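Progress Report on the Treletti Beverage Station

The Treletti project began in May as a modest proposal to build a bench robot that could prepare a glass of lemonade without assistance. It is being constructed in the shared workshop at Skeltlow, where members are entitled to one bench and one shelf each. This post records the present condition of the build and the decisions taken so far, for the benefit of those who have written to ask about parts and costs.

The arm is a secondhand Clekel unit, purchased without its original controller. The replacement controller was assembled on site from a surplus power supply and a driver board, and the total outlay to date stands at $1798. Almost all of that sum went to the arm itself. The remaining items were a set of shielded cables, a replacement wrist bearing and an emergency stop switch of the proper industrial type. Members considering a similar purchase are advised to ask the seller for the joint limits in writing. Those supplied with this unit were wrong for the shoulder, and a full evening was lost to the error.

Calibration has taken longer than expected. The first routine relied on a printed target taped to the bench, which lifted at the corners and introduced a small but steady offset. It has been replaced by a touch-off procedure in which the arm visits a series of fixed points and records its position at each. The procedure is slow. It has, however, remained reliable from one session to the next, and it will be kept until there is a good reason to change it. 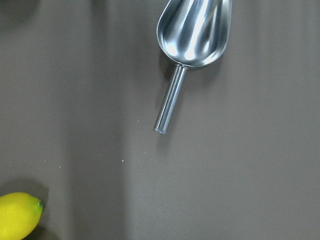
The gripping of polished metal utensils remains the principal difficulty. The software that estimates the position of an object, which goes by the name Jia, was tuned on matte items and performs well with fruit. Bright reflections along a curved surface are another matter. Jia tends to divide one utensil into several narrow pieces and then select the wrong piece as the handle. Two remedies are under study. One is to move the bench lamp so that its light reaches the work surface indirectly – a diffuser made from drafting film has been cut for this purpose. The other is to take several views from different wrist positions and discard any edge that moves between them. The second method is sounder in principle but adds considerable time to each attempt.

A log of grasp attempts has been kept since the controller was installed. It now holds 139 entries, with a short note beside each failure. The notes have proved more useful than the totals. Most of the early failures were traced to a loose finger pad, and a drop of thread-locking compound settled that matter.

The layout of the bench has also been revised. Tools and ingredients were formerly set in a straight row, an arrangement which was easy to program but which obliged the arm to pass over everything in order to reach the last item. Positions are now assigned according to the order of the recipe and the reach of the arm. 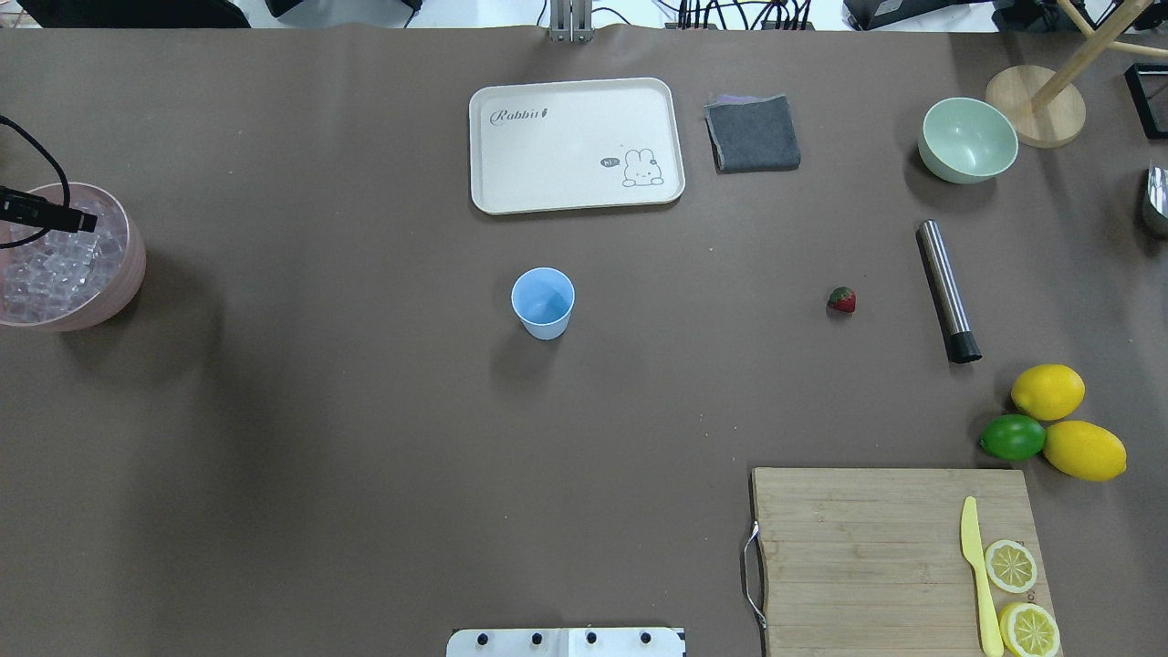

The muddling step will be attempted next. It requires a controlled downward force, and the arm has no force sensor at the wrist. Motor current can serve as a rough substitute, although friction in the elbow joint makes the reading unreliable at low speed. A spring-loaded holder has been drawn up and will be printed when the workshop printer is free. Should it prove too soft, a stiffer spring is on hand from an earlier project.

Cable routing requires attention before any longer run is undertaken. The present arrangement is adequate for short tests under supervision, but a sleeve and 3 additional clips are on order.

Requests for the wiring diagram have been received and noted. The diagram will be posted once the changes to the stop circuit have been drawn in, as the current version shows the relay on the wrong side of the fuse.

November 2022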